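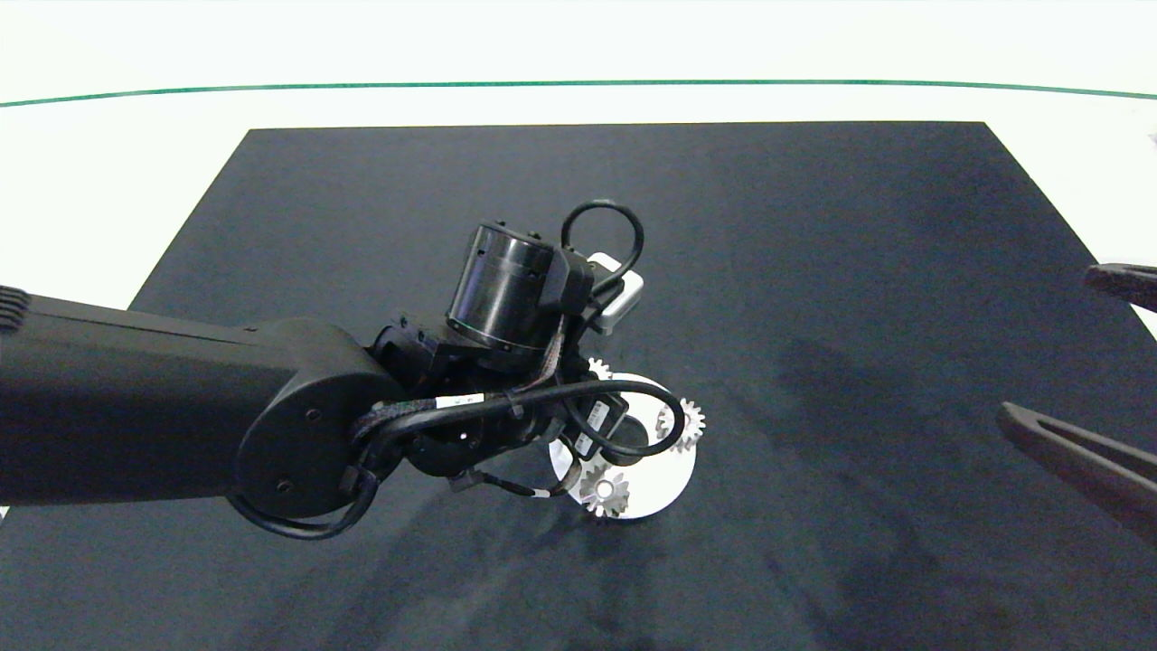

Jad Sabbagh wrote in reply to my last column that a student team that spends a full term putting gears on a disc has been cheated out of a term. He would have them build something that drives around. The Clollberg course, he says, used to end with a rover race, parents came to it, and the students could explain to their parents what the rover did. With the gear task they have a table, a mat and a spreadsheet.

I have heard the same complaint from two of the students, so it deserves a proper answer. My view is that the gear task is the better course project, that it is currently graded badly, and that the fix is in the grading.

The task first, for readers who did not see the earlier column. A two-armed robot works over a dark mat on a white table. The parts are a flat white disc and small metal gears. Gears start on the mat and have to end up on the disc. A trial ends when the placement is complete or when the clock reaches 2 minutes. The team writes the program, chooses the approach path and the closing force, and keeps the log. The arms, the cameras and the Jultelix control package are fixed by the department, and so is the rule that nobody may touch a part during a trial.

Stated that way it sounds like an afternoon's work. The difficulty sits in the parts. A bare metal gear is shiny enough that its face can wash out under overhead light, and the arm throws its own shadow over the place it is about to reach into. A vision routine that finds the gear at the start of the approach may lose it halfway down. The team then has to decide whether to trust the last good estimate or stop and look again. Both choices cost something, and the cost can be measured, which is the reason I like the task.
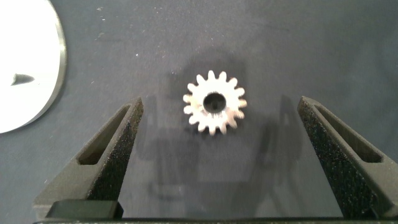 Wrist camera view: gear on the cloth, gripper open.

A rover race has very little of this. The rover runs once or twice in front of people. If it fails, the team says the battery sagged, and they may be right. There is no second run under the same conditions, so there is no way to find out. I judged the race for several years and I could rank the rovers, but I could not have told any team what their failure rate was. They could not have told me either. A number that exists for one run is an anecdote.

The gear table gives repeated trials at low cost. Last term's most careful team logged 74 of them. That is not a large sample by factory standards, but it is enough to see that failures were not spread evenly. They came in clusters, and the clusters lined up with where on the mat the gear had been set down. No rover team ever handed in a result of that kind.

Now to the grading, where I agree with the complaint more than Sabbagh may expect. Clollberg took its score sheet almost whole from the Soomro student contest. It awards points for gears placed and subtracts points for time. This makes sense at a contest, where the purpose is to produce a winner before lunch. In a course it teaches the wrong lesson. A team that tries ten risky grasps and shows its best one beats a team that built a slower routine and can state how often it works. Students are quick to read a score sheet. Within a few weeks of the start in January, most teams had stopped recording trials they thought would count against them.

I looked through the logs that were handed in. One team's file has trial numbers with gaps in them. I asked about the missing ones and was told they were "setup." Perhaps they were. The sheet has no field for a setup run, and no definition of when setup ends, so a student who calls a dropped gear "setup" has broken no rule. I don't blame the student for it. The sheet was written by adults.

My proposal has four parts, and all of them can be done with the equipment on hand.

First, every power-on cycle of the gripper counts as a trial unless it is declared as setup beforehand, in writing, in the same log. Control software already timestamps each close command, so the check takes a few minutes per team.

Second, the starting positions come from a list the team has not seen. At present the teams place the gears themselves, and they place them where their program works. This is natural. It also means that the reported success rate describes the student's hand as much as the robot's.
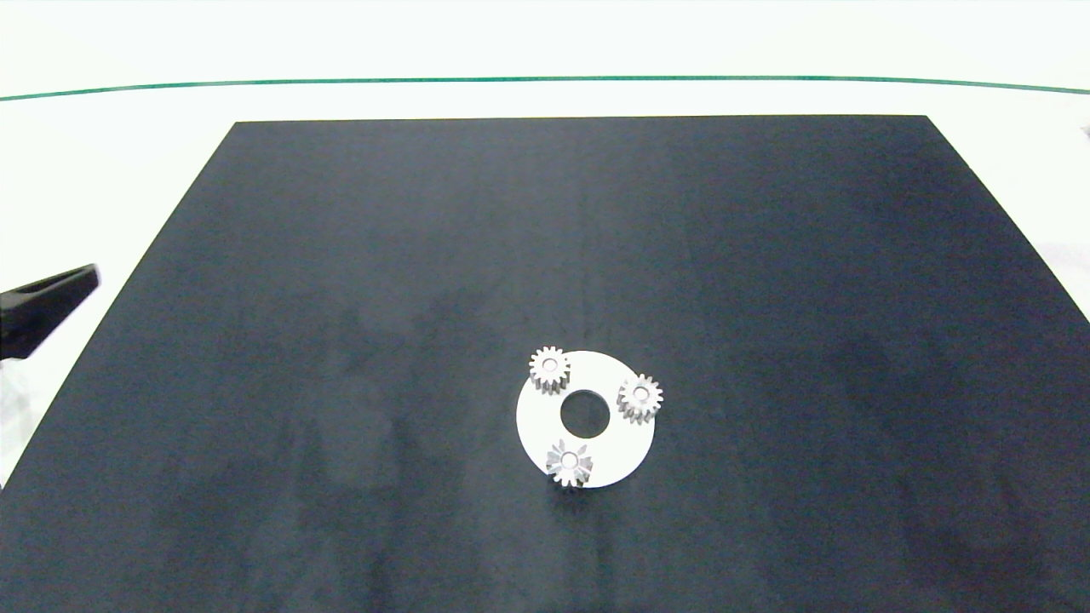 A list of positions removes that. It should include some that are awkward on purpose: a gear close to the disc, where a finger may bump the rim on the way in, and a gear near a crease in the cloth. I would also put in a few positions within the arm's own shadow, and leave the lights alone.

Third, the grade should rest on the failure record. I would give half the points to the success rate over the listed positions and the other half to a written account of the failures, sorted by cause, with the evidence for each cause. "Slipped" is not a cause. "Closed with the bore off center between the fingers, see frames" is a cause, or at least a claim that another person can check. A team with a mediocre success rate and a good account should be able to earn a solid grade. A team with a high rate and no account should not.

Fourth, drop the time bonus entirely. Keep the clock as a limit and nothing more. The gripper pads were bought with grip in mind and the students run them into the mat to save half a second. The department went through a set of printed fingers this way, and the replacement order from Killelon came to 830 dollars. A course budget of 2000 for the year does not absorb many of those.

Three objections have been put to me.

One is that this makes the project dull. It does make it less of a show. I would answer that students who want a show still have the Soomro contest, which is open to them and which they enter with the same code. Several did. The course and the contest do not have to reward the same thing.

Another is that beginners need an early success to stay interested, and that a log full of failures discourages them. I take this one seriously. The current schedule puts the full task in front of them in week three, and some teams do not complete a placement until week seven. That is too long. The remedy is a smaller first task, a single gear picked up from a known spot and put down again, with the same logging rules from the first day. They get something that works, and the log becomes a habit before it becomes a grade.
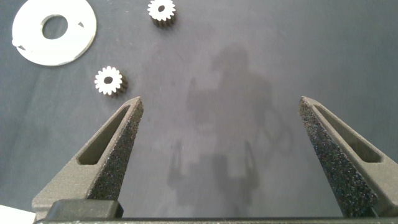 It would also separate grasping faults from placing faults, which the full task runs together. When a gear ends up leaning on the rim of the disc, the current log says "failed" and stops there. The grasp may have been fine and the release too high, or the grasp may have been crooked from the start and nothing later could have saved it. A team that has already measured its grasp on the smaller task knows which of these is more likely, and can spend its week on the right half of the program.

The last objection is Sabbagh's own: that students should choose their projects, and that few would choose this one. Probably so. Few would choose the tolerance chapter in the machine design text, and we assign it. I am not against a free project in the final year. By then the students should know how to tell whether the thing they built works, and they will learn it sooner on a task with the same parts and the same table every time.

I would add one thing he did not ask for. The logs should be public within the course. Each team should be able to read the others' failure accounts before writing the final report, and should be required to cite at least one. Two teams last term spent weeks on the same lost-gear fault in the same corner of the mat, at the same bench on different evenings, and neither knew about the other until the final presentations. The score sheet gave them every reason to keep quiet. Changing that costs a shared folder and a line in the syllabus, and the syllabus is open for edits until the end of the month.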